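The Sink at the End of the Room

Every converted building has one fixture that gives the game away. In churches it's the font, now holding umbrellas. At Vustmont, a former thread works put up in 1895 and lately painted white from one end to the other, it is the sink.

The sink is newer than the walls, but it stands where a sink has always stood. When Seraina Gisler took the lease, her plans moved it three times on paper. The drains declined to follow. "I had a lovely drawing with the water by the entrance," she says. "The plumber looked at it the way you look at a child's drawing of a horse."

So the sink stayed put and the room was arranged to suit it. Gisler wanted one big open space, with as few walls as the fire inspector would tolerate, and a ceiling that showed its workings. She got the ceiling. She also got the echo, a feature the drawings had left out. Drop a teaspoon at one end and people look up at the other.

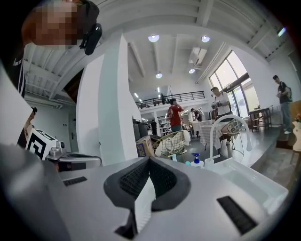
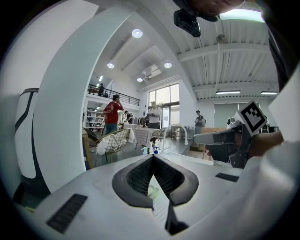

White ceilings and exposed beams at Vustmont.

White was the cheap choice and then it was the expensive one. The first coat went on in December, with the heating off, and came out the color of weak tea by spring. The second took almost 200 liters and a decorator from Kuster who disapproved of corrugated ceilings on principle, having now painted one twice. Gisler has kept a can of the final shade under lock and key. It is called Pravero, and she refuses to say it's just white.

The rent is shared by people who work here by the day, and what they share most is the counter. Rahel Reisinger, who has had a desk since the opening, describes it as the only part of the building with politics. Soap is communal. Mugs are in dispute. A proposal to label the bottles was defeated on a Thursday, over cake, and a proposal to wash up before leaving passed without objection and has been ignored ever since.

"You can have 20 people in here and it's silent," Reisinger says. "Then somebody runs the tap, and suddenly there's a line – and everyone in it has an opinion about the lights."

The lights are a fair subject. Gisler mixed round recessed ones with long fluorescent fixtures, a decision she attributes to character and her electrician attributes to the budget. Reisinger likes the long ones for reading and the round ones for everything else, and she has learned which switch does which. There is a diagram by the door. It's wrong, but people have grown fond of it.

Next on the list is Flillimard, the smaller building across the yard, where Gisler has 50 square meters to fill and, so far, no drains at all. She has started drawing. The sink is by the entrance.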